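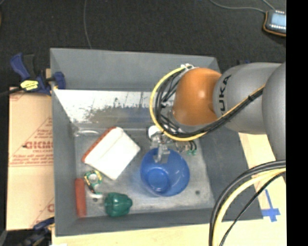

Bowls, mostly

I've finally put the bowl page together! It started as a folder on my laptop called "bowls misc" and then it got out of hand, the way these things do. I like everyday bowls, the sort you eat cereal out of or leave your keys in, and I like them best when they've been used a lot. If you're after fine china you'll need to look elsewhere, but if you've ever got a bit attached to the thing you mix your pancakes in, come on in.

There's a line or two for each one. I've tried to keep it short (I have not always managed).

The blue one
Round, smooth, and just see-through enough to make the blue look softer than it would otherwise. It's sitting on the floor of a big grey bin with sloping sides, and I do think blue against all that grey is a lovely thing. The bin floor is properly scuffed too, which I like almost as much as the bowl. No pattern, no fuss. I'd have it for strawberries.

The Didow mixing bowl
My first grown-up kitchen purchase, bought the week I moved into the flat with the sloping ceiling. It has a pouring lip that has never once poured straight - batter goes down the side, across the worktop and usually into the cutlery drawer. I've had it so long now that I just put a plate underneath and carry on.

Soup, for two people who like soup
A pair of deep ones from Satden. They hold far more than anyone needs at lunchtime, so of course we fill them to the top every time. The glaze has gone a bit crackly inside and I think they look better for it.

Mireille's salad bowl
Mireille Mallet lent me this for a birthday tea one April and has been very patient about getting it back. It's olive wood and weighs an absolute ton. I oil it every few weeks, partly out of guilt. Mireille, if you're reading, it is coming home soon, I promise.

Nest of 4
These stack inside each other, biggest to smallest, and the smallest is only any use for an egg or a pinch of salt. I found them on a market stall at seven in the morning, before I'd had any coffee, and paid what I was asked without a murmur. The second biggest does nearly all the work in our house. Poached pears, leftover rice, soaking beans, washing brushes when I'm painting the skirting boards (sorry).

The Makokha bowl
A wide, shallow one that I bought for fruit. The trouble with shallow bowls is that they hold three apples and then the fourth goes off on its own under the fridge. It lives in the hall now and holds post, odd batteries and a tape measure.

The dog's
Porkitz, heavy base, rubber ring round the bottom. It still travels the whole length of the kitchen at teatime. I've included it because it gets washed up with the rest and I've grown fond of it.

Chipped but staying
A small cream pudding basin with a nick in the rim. It takes exactly 200 ml if you stop just short of the chip, so I use it for measuring stock and milk. I did buy a proper jug. The jug is at the back of the cupboard.

A few odds and ends before I stop. I'll be adding more as I get round to sorting them, and there's a whole box of pie dishes still to go through - I keep telling myself a pie dish is just a bowl with ambitions. If you have a favourite bowl of your own, do tell me about it in the comments, chips and cracks very welcome. The page counter says 2,635 visits at the time of writing, and I'm fairly sure a good chunk of those are me checking whether I'd spelt everything right.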